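Section 3: Sorting and Storing Your Small Items

Now for the fun part! Your Dralcombe drawer unit is standing and level, so you can start filling it. Set aside 30 minutes for your first session, and put on some music.

1. Empty one bathroom or vanity drawer onto a mat or towel. One drawer at a time is plenty.

2. Group things by how often you reach for them. Daily items go in the top tray, weekly items in the middle, and spares at the bottom.

3. Slide the dividers into the side slots until they click. Start with wide spaces, you can always add another divider later (and you will, it's addictive!).

NOTE: The shallow tray takes round tubs and small jars up to 3 inches tall. Leave their lids on so dust stays out.
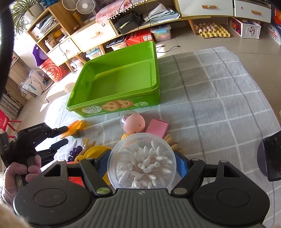

4. Write a label for the front of each tray. Pencil is great for the first week while you are still moving things around.

5. Close each tray gently and check that nothing rubs against the one above it. If it does, move the tallest item down a level.

CAUTION: Do not store razors, medicine or nail polish remover in the bottom tray if small children can reach it.

CAUTION: Never pull out all the trays at once. The unit can tip forward if it has not been fixed to the wall (see Section 2, step 6).

To add a second unit on top, go on to Section 4.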